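Office diary of the Head of Collections, Ovalham Town Library
17 December 2021

The morning was given to the local newspaper deposit. The last of the bound volumes from the Stidden store were received at the side entrance shortly after nine, and the condition survey was resumed at once. The deposit now stands at 295 volumes, of which 73 have been set aside for repair. Most of the damage is to the spines. Two volumes from the Vukčević bequest have mold along the lower boards and have been placed in the isolation cabinet until the conservator has seen them.

Ms. Bernice Nyarko attended at eleven to discuss the reading room hours for the new year. It was agreed that the room will close at six on weekday evenings through the winter, and that requests for bound newspapers must be received 90 minutes before closing. She raised again the matter of the pencil rule, which was relaxed in November and has not been well observed. I undertook to have the notice rewritten in plainer terms and placed on every desk.

The Sturkico shelving quotation arrived by the noon mail. The price is higher than the earlier letter led us to expect - the difference lies almost entirely in delivery - and I have asked for a revised figure with collection from their depot. No order will be placed until it is received.

In the afternoon I read through the draft catalog entries for the parish maps. There are 23 entries, and the dates given for the earliest four do not agree with those in the old card index. The cards should be followed until the maps themselves can be examined under good light. I returned the draft with notes in the margin and asked that the spelling of field names be left as it appears on each sheet.

The heating in the map room failed again at three and was restored before closing. The engineer's report will be filed with the others.
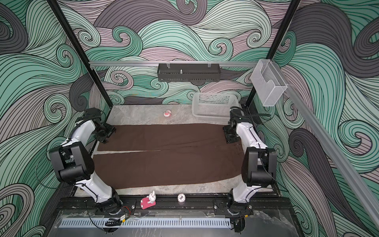
Before leaving I signed the loan agreement for the school display and locked the duplicate key in the lower drawer. The map entries are to be taken up again first thing tomorrow, beginning with the Stidden sheets.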